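Peak calls vanish when I raise the bin size, is that normal?

Posted by Grotach

Hi all! I'm fairly new to ChIP-seq and having a great time with it, but I'm stuck on one thing. I've got 2 replicates of a histone mark in fly cells plus an input, all mapped with the same settings. With small bins I get 3123 enriched regions, and they look lovely in the browser – sharp edges, sitting right on promoters. When I make the bins ten times wider, most of the narrow ones disappear and I'm left with big smears over gene bodies. Same reads, same input, same cutoff. Did I break something, or is the wide-bin version the one I should trust? I want to feed the regions into a state model next, so I'd love to get this right before September.

Posted by Samatham

Oh, this is a fun one, and you haven't broken anything! A narrow peak in a wide bin gets averaged with all the quiet sequence on either side, so its ratio over input drops below your cutoff. Broad domains don't mind, and they can even look better because the noise evens out.

Try this: keep the small bins for calling, then merge neighbors that are close together. You get your sharp promoters AND your broad domains in one set. Run it on each replicate by itself before pooling them (please do this, pooling first can hide a bad one). If your mark is known to be spread out, use a caller with a broad setting and compare the two lists.

For the state model, start from the binned read counts and leave the peak list for checking afterward. Most of these models want counts or on/off calls on a fixed grid anyway. I tried 13 states on my own data once and half of them were the same state with a different hat on, so start low and add more only if the new ones look different in the browser.
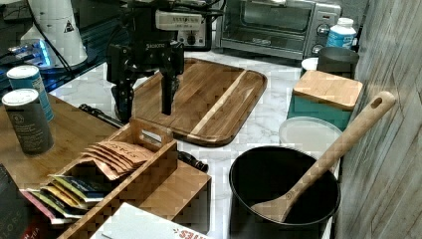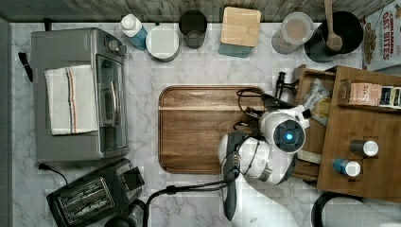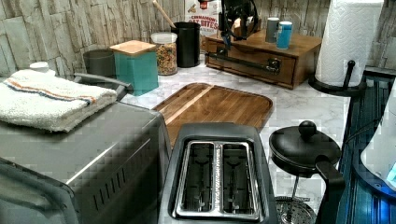
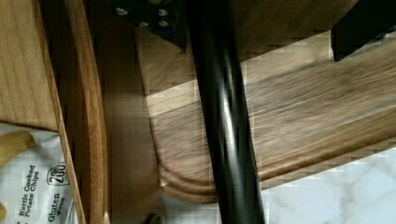
Photos posted by Samatham

Posted by Claeys

Same thing happened to me, I just used the default bins and it was fine. Check your input depth too.

Posted by Grotach

Thank you both!! Merging the small bins looks great on replicate one – the promoters are back and the long domains hold together. Running replicate two now, and I'll check the input depth while it goes.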